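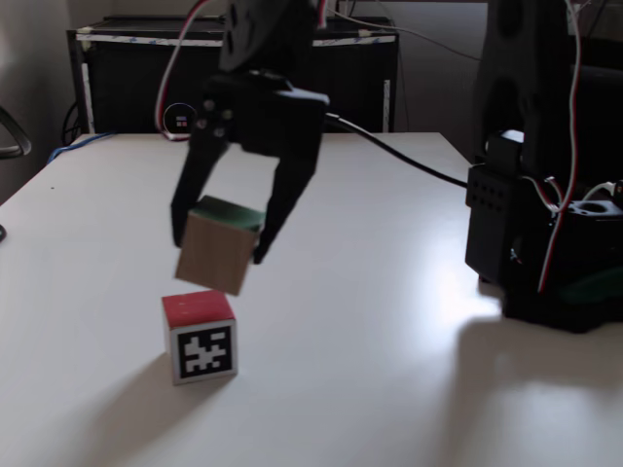
*Green-top cube over the red-top one, tag facing out.*

July 13, 2024 – Stelden stack planner, release branch

Kenneth's release patch is merged and the log says 30 stacks "complete" out of 41 tries. I don't buy it. The planner sets that flag when the jaw passes the open threshold. It never checks where the cube is, so 30 is a count of jaw openings.

Reran 10 with the flag off and scored them by eye against the tag pose. The pose only covers the bottom cube. For the top one we trust the wrist, and I trust the wrist less than Jad does.
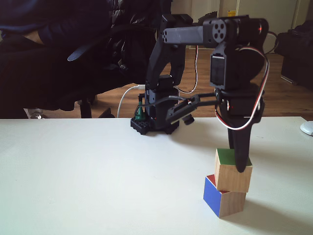 *Jaw open, fixed finger against the upper cube, stack offset.*

Retreat path assumes both fingers are clear once the jaw is open. The fixed one doesn't move, obviously. Want a small sideways step before the lift – Jad says tune the grasp center first. Fine, but one change at a time.

To do: split "released" from "stacked" in the log, rescore the April runs.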